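The Rotaslow Correction

The visiting author was due at the Gullgate library at seven, and at twenty past four Hendrik Leemans had still not fixed the microphone. The fault was intermittent. It appeared when the cable was bent within a hand's width of the plug and disappeared when the cable was straight, so he taped the cable straight along a ruler and wrote "do not move lectern" on a card.

Riet Schouten read the card and moved the lectern.

"It blocks the aisle," she said.

He measured the aisle. It did block it. He moved the chairs instead, which cost him one row, and reset the count on the door sheet from 220 to 200. Ticket sales stood below that figure, so no one would be turned away.

The author was called Matić. She had written one long novel, Rotaslow, set on a dredger of the same name that worked the channel off Tridton for a single winter. The dredger does not sink. The crew of nineteen lift sand from one place and put it in another, and the sand returns. Leemans had read it twice, the second time with a pencil. He had worked dredgers for 20 years before the library took him on, and he had found an error.

It was on page 312. The mate opens the bottom doors with the hopper full and the pump running, and the ship rises evenly. Leemans had drawn a small diagram in the margin. With the pump running and the overflow set as she had described it on page 290, the stern would have come up first. A man standing where the mate was standing would have taken a step forward. In the book he stands still and thinks of his brother.

"You are not going to raise this," Schouten said.

"There is a question period."

"It's for questions."

"I can phrase it as one."

She took the projector remote out of his hand and put it in her cardigan pocket, although the two matters were not connected.

Matić arrived at 6:35 with a wet umbrella and a paper bag of rolls. She was shorter than her jacket photograph suggested. She asked where to stand, and Leemans showed her the lectern, the ruler and the arc within which she could turn her head without losing the signal. She tried it from left to right. She asked whether the ruler was load-bearing. He said it was not, but that the tape was.

She read for 3 minutes less than scheduled. It was the chapter where the cook goes through the stores in February and writes down what is left. Leemans stood at the back beside the fuse box and listened for the cable. It held. A man in the fifth row slept with his coat on. During the list of stores a woman near the window began to nod at each item, as if she were checking it against a shelf of her own.

Schouten opened the question period. Someone asked whether the captain was based on a real person. Matić said he was based on two, and that they had disliked each other. Someone asked how long the book had taken. She gave the answer in drafts. A boy asked if she had ever been seasick, and she said every day, including in the harbor.

Leemans raised his hand. Schouten looked at it for some time and then pointed to it.

"Page 312," he said. "Was the overflow raised between the two scenes?"

Matić turned her head slightly beyond the arc, and the microphone cut out. What she said next was heard by the first few rows only. Leemans walked forward past the chairs until he could hear it too.

"In the draft he falls," she was saying. "He steps forward and he falls, and they spend forty pages getting him back. My editor asked for the forty pages out. I took them out and left him standing there."

"It would be one step," Leemans said. "He wouldn't need to fall."

"One step."

"From the rail to about the hatch. Then he can think of his brother."

She asked for his copy and he handed it up. She looked at the diagram in the margin, turned it the other way, and borrowed his pencil.
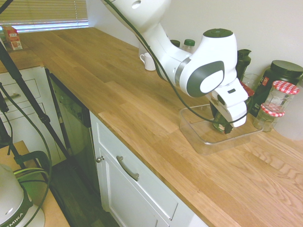 Gingham-lidded jars at the back of the counter.

The chairs were stacked by half past nine. Schouten gave back the remote. She had sold all the copies on the table, and the unsold tea was poured away. Leemans peeled the tape off the ruler and coiled the cable with the bad end outward, so that it could be found.

The paperback came out in September of the following year. He went first to page 312, but the pages had been reset in a smaller type and it was now 287. The mate put a hand out and took one step toward the hatch. The paragraph about the brother had not been altered. Leemans entered the book in the catalog, stamped it, and took the old copy home.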